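Travel Help > Hostels and Budget Stays

Is it worth booking a private room at a hostel, or should we just do the dorm?

posted by mapleandrye, 05/07/2026

My sister and I are going to Nondthorpe for three nights at the end of May and we're trying to keep it cheap. The hostel we like is called Indeck. They have mixed dorms, women-only dorms and a small number of private twins with a shared bathroom down the hall. The private twin costs more than two dorm beds, but not by a huge amount. We've never stayed in a hostel before. I'm a light sleeper and she snores a little. Also, our train gets in late and I can't tell from their page whether the front desk is open all night. Any advice from people who have stayed there or somewhere similar?

3 replies

harborline

Get the twin. For two people traveling together the price gap is usually small once you add everything up. In a lot of dorms you pay extra for a towel and a padlock, and in the private room the towel is normally included. Check the rate details before you pay, as some places only include it on the flexible rate.

I stayed at Indeck last year in a dorm with 15 beds. It was clean and the lockers were big enough for a full-size backpack, but people came in at all hours and somebody's alarm went off before it was light. If you're a light sleeper you won't enjoy that. The women-only dorm is smaller and I heard it was quieter, though I can't say from experience.

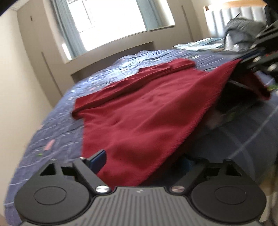 Can you leave bags at the hostel before check-in?

Bags can go in the storage room behind the front desk from early morning, and there was no charge when I was there. Put a tag on yours and keep your passport and anything valuable with you. The room is locked, but staff let guests in and out of it all day.

As for the late train, email them your arrival time. When I was there the desk closed at night and they sent a door code to anyone who had told them in advance. Don't leave it until the day you travel — they can be slow to answer.

kettle_on_2

dorm. its a hostel, thats the whole point. bring earplugs

wrenfield

I'd go with the twin too, but look at Sutanto before you book. It's a guesthouse 2 streets back from the station and when I went in May the doubles and twins were close to the Indeck price, with your own bathroom. There's no kitchen, so if you plan to cook, Indeck is the better choice.

One thing about the Indeck kitchen: it gets very crowded in the early evening. We ate late most nights and had a burner to ourselves. There's a shelf of free food that other guests leave behind, mainly pasta and salt.

If you do go for the dorm, ask for a bottom bunk away from the door when you email about the late arrival. They can't promise it but they did it for us.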